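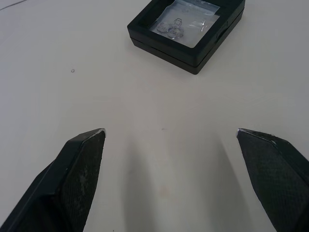

Chapter 9
Grasping Small Parts with Two Arms

9.1 The term project

The earlier chapters treated a single arm moving a single rigid object between known poses. The student project that runs through the rest of this book drops both assumptions. Teams in the Ondham automation course are asked to program two arms to sort small items into a compartmented box, with object positions that change from trial to trial.

The task was first set by Shirin Hassanpour and Nima Dehghan in the January term. Their specification is short. A trial begins with both grippers open and clear of the box, and ends when every item on the list lies in its assigned compartment. A dropped item may be picked up again. An item pushed off the table ends the trial.

Small parts raise three difficulties that blocks and cans do not. A chain has no fixed shape, so a stored grasp pose is of little use. Transparent packaging returns weak or misleading depth values -- the fingertips may close above the surface the program expects. Finally, the walls of a compartment limit the angles from which a gripper can approach.
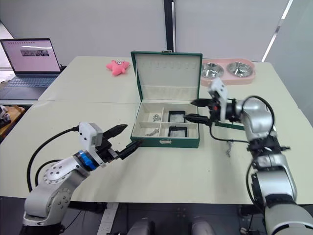
Figure 9.1 Two-arm workstation with the jewelry box open and a gripper on either side.

9.2 Dividing the workspace

The simplest plan gives each arm its own half of the box. In Figure 9.1 the right gripper points toward the compartments holding the black trays with white cushions, and the other arm approaches from the left. A boundary plane between the halves prevents most collisions, but it also forbids handing an item from one arm to the other. Selorm Addo's team kept the plane and opened it only during a handover, using a lock that one arm must release before the other may enter.

The lock costs time. With a handover limit of 700 milliseconds, the team's program stalled whenever the second arm was late. Section 9.4 derives a better limit from the joint speeds.

9.3 Before you begin

You will need the calibration file from Chapter 8 and the Kurkness trial log, which contains 275 recorded attempts. Work in teams of two. One member writes the left-arm program and the other the right; exchange roles before Exercise 9.2.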